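# Sturna home chore simulator: can it teach a machine to open a door yet?

13 Sep 2023

I've been hoping for a housework robot since I was a kid, and I've been let down by every one so far, so when Rafferty Abernathy offered to lend me a seat on Sturna I cleared my evenings. Sturna is a simulator, not a machine you can buy. You load a house, you load a robot, and you let a control program try its luck at the boring stuff: doors, drawers, knobs, lids. If it can't manage those, it won't be putting your laundry away any time soon.

I ran it on my own desktop with the stock house, called Moldovan, and the two-armed robot that comes with the trial. Over 12 evenings I logged 1,683 attempts, most of them left running while I cooked or slept. I am not a roboticist! I fix up old furniture, which gave me strong opinions about drawers before I ever started.

## Knobs and drawers

I started with the simplest thing I could think of, which is getting two fingers on either side of a knob and closing them. A person does it without looking. The program has to line up the hand, keep it straight on the way in, stop at the right depth, and then pull in the direction the drawer wants to go, and every one of those can go wrong by a tiny amount and ruin the rest.
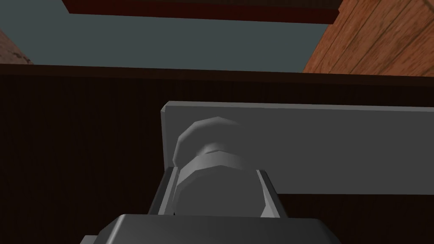 The good news is that the approach is already very strong. With the stock controller, the fingers get to where they ought to be on nearly every run, and I sat there grinning the first time I watched a whole batch go by. The pull is weaker. If the grip is a bit off center the hand tends to slide away and then carry on as if it were still holding something, which made me laugh for two evenings and then made me turn on the grip check (it's under Contact, and it should be on from the start).

I like that you can slow everything down to a crawl and see each contact as it happens. I also like that the furniture isn't all boxes. There are curved tops and slatted surfaces in this house, and a hand that plans for flat panels has to think again about where it can go. Getting close to a curved surface without bumping it took my setup 18 tries before I got a clean run, and most of the fix was me lowering the approach speed.

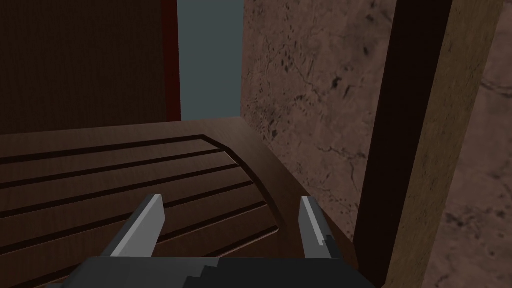
## Doors and whole rooms

Now for the part I'd been looking forward to. A drawer asks for one hand and a straight line. A door swings, so the robot has to back up or step aside while its hand follows a curve, and it has to do that in a room with a bed and a table in it. This is where Sturna earns its keep for me, since the whole body counts and you can't cheat by floating a hand in space.

The handles in Moldovan are small, and I'm glad they are. Big friendly handles would make everybody's numbers look great and teach us very little. My runs did best when I let one arm work and told the other to stay out of the way. With both arms free, the second one wandered, and twice the pair of them ended up hooked together like coat hangers.

The onboard view takes some getting used to - the room can come at you on a steep slant, and I spent a whole evening tilting my head before I found the level toggle in the View menu. I left it off in the end. What the robot gets is what I wanted to look at.

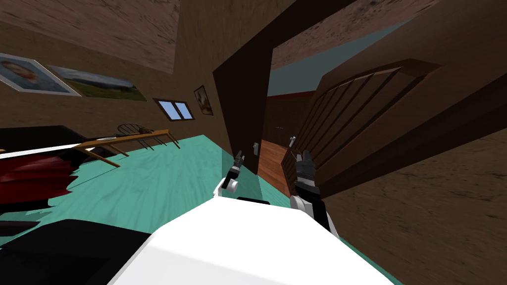
Reginald Alcantara wrote after reading my draft that I was being too kind. In his view a simulated door never sticks in June, never has a loose screw, and never has a bathrobe hanging off the back of it, so a good score on one tells you that the plan is fine and leaves out everything about the door. He'd like to see a setting for swollen wood before he gets excited.

I think he's right about the swollen wood, and I've sent that in as a request. You can already change hinge stiffness by hand, and setting it to 8 on the slider made a mess of my nice success rate in a way that felt a lot like my own back door. I still got excited, though. A year ago I tried Vimance, and I couldn't get a robot through a doorway at all without it wedging itself.

So, chores. For drawers and cabinets with a decent knob, I'd say the planning side is close, and I'd love to see it on a real machine in a real kitchen. For doors, it can do the easy ones on a good day. For anything soft, like a blanket or a shirt, Sturna doesn't really try, and the bedding is there as scenery.

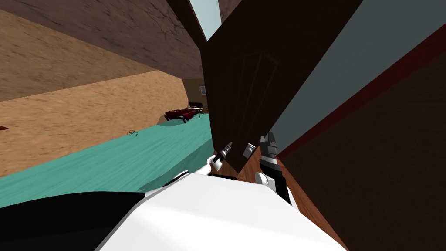 *Both arms forward at the dark door, Moldovan house, onboard view.*

## Odds and ends

- Setup was painless apart from the license key, which has to be typed in by hand.
- Fan noise is serious on long batches. I moved the desktop into the hall.
- The manual is short and good. The chapter on joint limits is worth reading twice.
- You can export runs to Plemotley for charts, but the column names come out scrambled and I had to rename them every time.
- Save your hinge settings before you switch rooms or they go back to default.

I've asked Rafferty if I can keep the seat a while longer. I want another go at that door with the stiffness turned up.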